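Print this page | E-mail this page

Speaker notes: Report to the Meludley Community Service Club
Speaker: Aisling Mac an tSaoi
Last updated: 24 May 2019

Opening. Thank the chair and welcome the guests from the Hidport club. Note apologies from Anqi Meng.

1. The spring fair
The fair was held in April on the lower field at Clulunis. Gate receipts were passed to the club account in full. The club had 70 members on duty across the day, with 8 stalls under its own name. Acknowledge Muchen Kong for the layout plan and for dealing with the parking at short notice.

Pause for questions on the fair only. Questions on the accounts come later.

2. Funds raised
The total from the stalls and the raffle was $422. A further sum of over $800 was received in private gifts. Members voted to divide the money between the school reading room and the senior lunch program. Receipts are available from Wanting Xiao on request.

3. Household help program
The program continues to serve residents who have returned home after a hospital stay. Members assist with shopping, light laundry and rides to appointments. Requests should be made in writing, using the form at the front desk of the Qin Building. 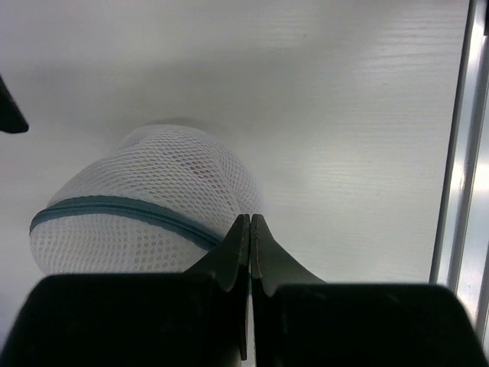 Visits are arranged in pairs, and each pair must sign the visit book before leaving. Members who wish to join the program should speak with Ludivine Bouvier. A short training session is required of all new members.

4. Coming events
The club will have a tent at the Hidport summer parade. Set-up begins at 8 in the morning. Sign-up sheets are on the side table.

Invite questions. Hand over to Muchen Kong for the accounts.

Print this page | E-mail this page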